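Walk-around checklist, Lorkent shelf-facing kit (trial unit)
Wednesday, March 6, 2019

I went through this before signing off on the next 60 days of the trial. My comments are under each item, so skip to the ones marked OPEN if you're in a hurry.

## 1. Arm and reach – OK

- [x] Joint covers seated, no cracks
- [x] Speed cap set for shared aisle (Lindqvist's sheet says 300 mm/s and that's what I found in the menu)
- [x] E-stop tested from both ends of the bay

I love how quiet this thing is! The stop button has a good firm click too, and the arm came back up without me having to redo the home position. 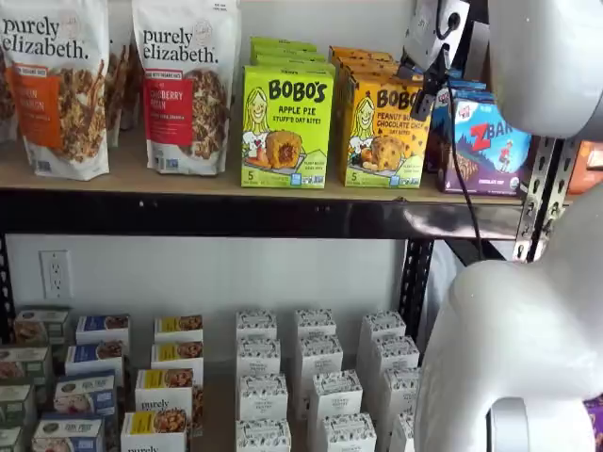

Siyabonga Van Wyk: I'd hold off on a plain OK there. The speed cap went back to default on me after the Rivo software update, so please check it again after every restart and write down who did.

Fair enough – I've added a line to the startup card.

## 2. Cable routing – OPEN

- [x] Connectors tight at both ends
- [ ] Slack clipped back from the shelf front
- [ ] Spare clips in the kit box

The thin black cable hangs down in front of the top shelf, right by the snack boxes, and I don't want it snagging a carton on a pick.

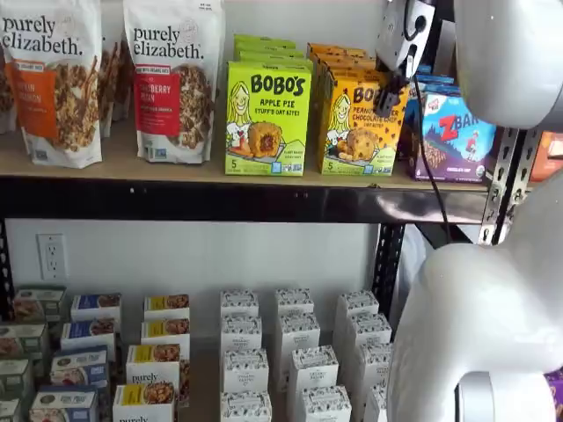
I asked Lorkent for the short clip set (part 2169) and they quoted 18 dollars, so just order it. Until it shows up, hand-guide the first pick of each shift and keep a thumb near the stop.

## 3. Shelving and stock – OK with a note

- [x] Uprights plumb, beams locked in
- [x] Products faced forward before start
- [ ] Floor tape redone

Pouches worry me more than boxes, to be fair. The granola bags have some give to them, and Jendia's grip settings were written for cartons (their manual barely mentions bags). Start low on force and go up a notch at a time.

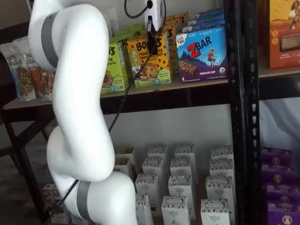 ## 4. Paperwork – OPEN

- [x] Service contact posted
- [ ] Warranty terms past September in writing

Still waiting on that last one. I'll call again tomorrow.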